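I've been riding the bus from Elletberg to Surkham since February, and wow, do I have opinions! The county wants to drop two stops on the Ouali Road stretch so the route can get its own lane. My stop is one of them, of course.

The ride is 40 minutes on a good morning. Most of the crawl is at the Erndale bridge, where three lanes squeeze down to one and everybody gets very polite and very slow.
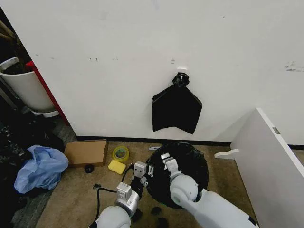 Black bag on its hook, cardboard box by the wall.

Naima Erraji from the riders' group has almost 1000 signatures asking the county to keep both stops and build the lane anyway. I signed (twice, by accident, sorry Naima). My neighbor Rodica drives and thinks the lane is a terrible idea, so we've agreed to talk about tomatoes until the vote.
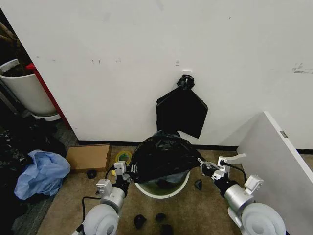
If you want to comment

The county takes comments by mail or at the Surkham library desk until 5 p.m. on the last day of the month. Put the route name at the top, and mention which stop you use.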